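Data card for the Vernik cloth-handling demonstrations, release 3. Maintained by Dagný Hafþórsson at Plidance. Last edited 2026-01-25.

# vernik-cloth

Teleoperated demonstrations of picking up, shaking out and laying down single pieces of cloth. Each episode is one attempt by one operator, recorded from start pose to release. The release holds 1498 episodes. It replaces release 2, which should not be mixed with this one: the gripper channel changed units and the old files give no warning when loaded with the new reader.

Questions go to Dagný. Corrections to labels are welcome as patches against `labels/`, one file per patch.

## Contents

```
vernik-cloth/
 episodes/ one directory per episode
 labels/ phase and outcome labels, CSV
 calib/ camera and hand-eye calibration, per session
 splits/ train, val, test lists
 tools/ reader, viewer, checker
 CHANGES
```

An episode directory contains:

| File | Contents |
|---|---|
| `wrist.mp4` | wrist camera, colour |
| `state.npz` | joint positions, joint velocities, gripper opening, tool pose |
| `command.npz` | operator commands as received by the controller |
| `meta.json` | session, operator code, task, cloth code, notes |

There is no overhead view in this release. The overhead camera was running during the early sessions but its clock drifted against the controller, and the offset could not be recovered well enough to be useful. Those files are kept at Plidance and will not be published.

## Tasks

Three tasks are included. The task name is stored in `meta.json` under `task`.

- `lift` – cloth starts crumpled on the table. Pinch it anywhere, raise it until it no longer touches the table, hold, release.
- `spread` – cloth starts crumpled. End with it lying flat enough that no part is doubled over. Regrasping is allowed and usual.
- `fold_once` – cloth starts flat. Bring one edge to the opposite edge and release.

Operators were told the end condition and given no instruction on where to grasp. Grasp points therefore vary a good deal between operators, and the `lift` episodes in particular should not be read as showing a preferred point.

## Collection

Two methods were used, and `meta.json` records which under `method`.

**Remote control** (`teleop`). The operator held a Warkix hand controller and watched the arm directly from across the table. The wrist picture was not shown to the operator. Motion was scaled down, with the scale stored per episode as `motion_scale`. The gripper was driven by the trigger, proportionally, with no force feedback.

**Hand guiding** (`kinesthetic`). The operator moved the arm by the wrist collar with gravity compensation on. The gripper was worked by a foot pedal, open or closed only. In these episodes `command.npz` holds the measured joint positions copied across, so that the reader returns the same shape for both methods. Do not train on it as if it were a command signal.

Hand-guided episodes exist for `lift` and `fold_once`. None were kept for `spread`; the operators found regrasping with the pedal too slow and most attempts were abandoned.

Collection was done at the Þorgeirsson workshop in November, in 6 sessions. The table, lamp positions and arm mounting were left alone between sessions. The camera mount was not – it was refitted after session 2, so use the calibration file for the session you are reading and never a neighbouring one.

## Channels

State is logged at the controller rate and video at the camera rate. The reader resamples state to the video timestamps by linear interpolation, except gripper opening, which is held from the last sample. Pass `raw=True` to get both streams untouched.

`gripper_opening` is now in metres between the inner faces of the finger pads. In release 2 it was a motor count. With cloth between the tips the value does not reach zero, and the residual depends on how many layers were caught. It is a poor measure of layer count all the same, as the fingers flex.

Tool pose is given in the arm base coordinates, position then quaternion, scalar last.

## Labels

Phase labels were added by hand in the viewer, from the wrist video with the gripper trace shown underneath. The phases are:

| Label | Begins when |
|---|---|
| `approach` | the arm leaves the start pose |
| `close` | the gripper starts to close |
| `lift` | the tool starts to rise with the cloth held |
| `carry` | upward motion ends or sideways motion takes over |
| `place` | the tool starts to descend |
| `release` | the gripper starts to open |

An episode may run through `close` to `release` more than once. Each pass gets its own index in the `pass` column.

The boundary between `close` and `lift` caused most of the disagreement in labelling. Two rules were settled on. The boundary is taken from tool height, never from the appearance of the cloth. If the tool rises and sinks again before the final rise, the first rise counts.

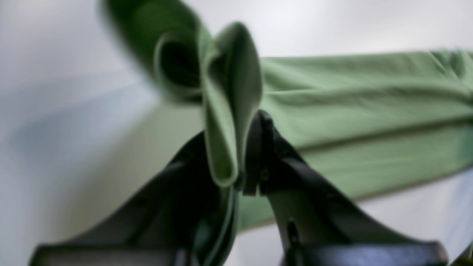
Labelling from the wrist view has its limits, and the `grasp_kind` column should be used with them in mind. It takes `edge`, `fold` or `unknown`, according to whether the tips hold the border of the cloth or a ridge pulled up from its middle. A narrow pinch can stand up as a tall fold above the jaws while the rest of the piece runs off to one side, as the green cloth does here, and the border itself may be out of view. Labellers were asked to step through neighbouring frames before choosing, and to enter `unknown` if those did not settle it. Blur should not be treated as a fault in the recording: the upper loop of the green cloth is badly smeared where the tips and the base of the fold are fairly sharp, and frames of this sort were left in.

Outcome is one of `success`, `partial`, `fail`, judged against the end condition of the task. `partial` is used for `spread` and `fold_once` only. Failed episodes are kept in the release. Filter on `outcome` if you do not want them.

## Splits

Splits are made by cloth code. No cloth in `test` appears in `train` or `val`. Operators do overlap across splits, so the test score says little about how a policy copes with a new operator's style. An operator-wise split can be made with:

```
python tools/make_split.py --by operator --seed 0 --out splits/operator/
```

The script refuses to overwrite an existing directory.

## Loading

```python
from tools.reader import Episode

ep = Episode("episodes/0412")
for step in ep.steps():
 rgb = step.wrist
 q = step.joints
 g = step.gripper_opening
```

Run `tools/check.py` after download. It compares checksums, checks that timestamps increase and that every pass in the labels has a `close` and a `release`. A missing `release` is reported as a warning when the episode was stopped by the operator, and as an error otherwise.

## Known problems

- In some `teleop` episodes the trigger trace has a short flat section just after closing. The controller dropped packets and repeated the last value. The flag is `cmd_gap` in `meta.json`.
- White balance was left on automatic in session 1. Cloth colour shifts within an episode as the fabric fills more or less of the picture.
- Cloth codes say nothing about material. A table of weights and fibre content was planned and has not been made.
- `fold_once` episodes start flat, but flatness was judged by eye. Small ripples at the start are common.
- Hand-guided episodes are smoother in orientation and much rougher in speed than remote ones. Pooling the two without normalising speed gave us worse policies than either alone on `lift`. We have not repeated this on `fold_once`.

## Use and licence

Released for research on manipulation. The licence text is in `LICENSE`. Operator codes are assigned per session and cannot be linked across sessions by anyone outside Plidance; the operator split script relies on a hashed lookup in `tools/`, so please leave that file in place when mirroring.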